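"I wouldn't call it learning yet," says the engineer who runs data collection at Valent. I had asked what 1,052 recorded stitches had taught the machine. "It copies. Sometimes it copies well."

Each stitch was sewn by a person at a console. Of the lot, 400 came from a single operator, and I wondered aloud if the system was picking up suturing or one man's habits. "Fair," she said. "We argue about that."

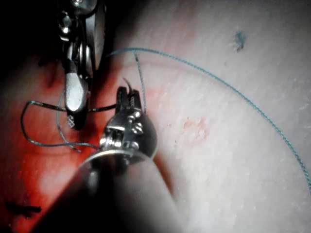 Thread is where my doubts settle. A needle is stiff and keeps its shape - thread does what it likes. With the needle held in the lower jaws, the teal strand swings out in a wide arc while a darker loop lies off to the left. Which of those matters to the next move? "The operator knows," she said. "The recording doesn't say." Her team plans 6 more months of it.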